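Notebook, May, entry 58
Mixed items bin, Cerirari set
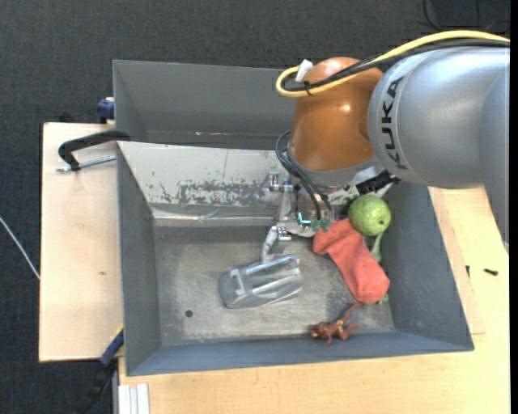

Started at 9:20 with Vlasta Nikolaidis. We want to finish the item list for the gray bin before we change to the Pacheco set. The green fruit stays on the list for now. Its skin has lighter patches and one small dark spot, so I wrote this in the remarks, to compare at the end of the week. Weight in the morning 104 g.

The molded container is the difficult one to describe. Vlasta wrote "clear", I wrote "silver" – we agreed on "silvery, ribbed, rounded ends". Please use the same words in the Markell sheet, otherwise the search does not find it. Weight 11 g.

The coral-red piece is under "fabric, soft". In the old sheet it was under "clothing" and Unai Salcedo had to correct this by hand in 114 rows. I changed the template, but the older copies on the Fududport drive are still with the former name.

To do: new labels for the shelf boxes, ask Unai which scale he used in April. My values and his values do not agree for the light items.

Stopped 12:40.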